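# Workshop Notes: The Two-Arm Bench in May

The second arm of the pair has now been in service at the shared workshop for most of May, and a written record is overdue. Members have asked what the bench is for and how far the work has progressed. This post sets out the present position and the work that remains.

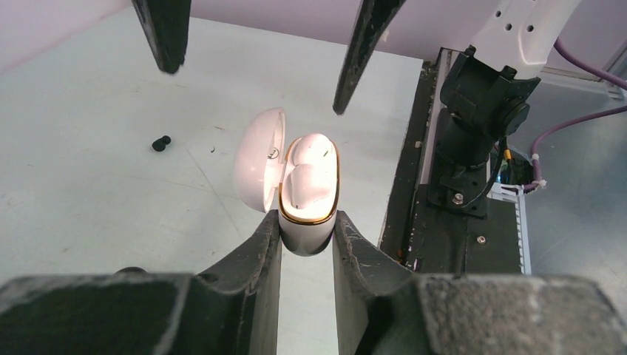
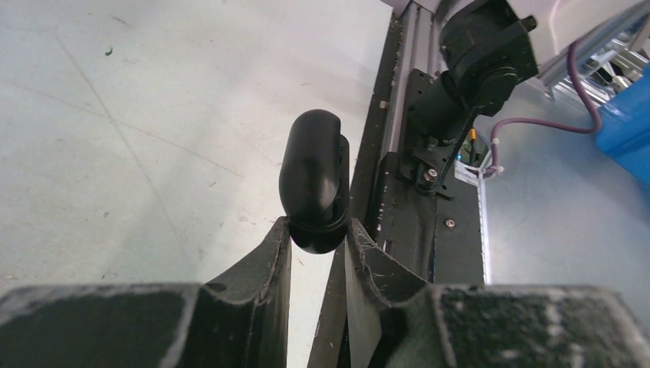
*Views from the gripper cameras: the earbud case with its lid open (first) and the rounded black piece at the fingertips (second).*

The project has a modest aim. We wish to have a pair of small arms that can handle the sort of thing a person carries in a coat pocket, and to do so with parts that a member could buy or make without borrowing money. The arms are driven by hand for the present. One operator guides both, the positions and camera views are stored, and the stored runs are used afterwards to train the control program, which we have named Prulter.

An earbud case is a demanding object. It is smooth, it is light, and its lid is easily knocked shut by a careless approach. Our practice is to hold the lower half with one arm and leave the other free to work from above. The lower half must be held firmly enough that it does not turn, but the operator has no sense of touch through the controls and must judge the grip entirely by eye. New operators almost always squeeze too hard. I did so myself for the whole of the first evening.

## Finger pads

The fingers are the part of the build which has aged most. The scuffing along the edges is plain in both pictures, and dust settles on them more quickly than I had allowed for. The pads are wiped at the start of each session with a barely damp cloth and left to dry before power is applied. Dish soap should not be used, as it leaves a film.

A replacement set has been drawn up in two versions. The first keeps the present shape. The second, which we call the Dedotholm pattern after the street on which the workshop stands, has a narrower tip and a slightly deeper face. Zdzisław Jakubowski has cut a trial pair of the second pattern and is of the opinion that the tip is now too thin to survive a knock against the table. I am inclined to agree, although I should like to see it fail before we abandon it.

## Cables

The purple cables have been tied back with white cable ties. The earlier arrangement, in which the cable hung free from the joint, cost us 13 spoiled runs before the cause was found: at full reach the cable drew tight and the arm stopped short of the object. Anyone who moves an arm along its rail is asked to take it slowly through its full travel afterwards and to watch the loop throughout. Ties are kept in the Akbari tin on the lower shelf.

## Recorded runs

The store now holds 1033 runs, of which 40 have been set aside for checking and must not be used in training. They are kept in a separate folder named Fastine, and I would ask that the name be left as it is - two scripts depend upon it.

Results from the control program are mixed. It will approach the case reliably and close on it at a sensible height. Opening the lid is another matter. In the last set of eight attempts it managed the lid three times, and on one of those the case left the gripper altogether. Dark, rounded objects are worse still, and I suspect that a glossy black surface close to dark fingers gives the program very little to work with. Pale finger pads would be a reasonable test, and a sheet of white rubber has been ordered.

## Use of the bench

The bench may be used on any evening except Tuesday, when the saw is running and the dust is at its worst. Operators should enter their runs in the book, including those that were abandoned, and should switch off both supplies at the wall before leaving. The table top is to be brushed down after each session. Small parts have a habit of collecting there, and a loose earbud tip under a finger will spoil a run as surely as a fault in the program.

The white rubber is expected shortly. Once the new pads are cut I shall repeat the eight attempts with the same case and enter the results in the book.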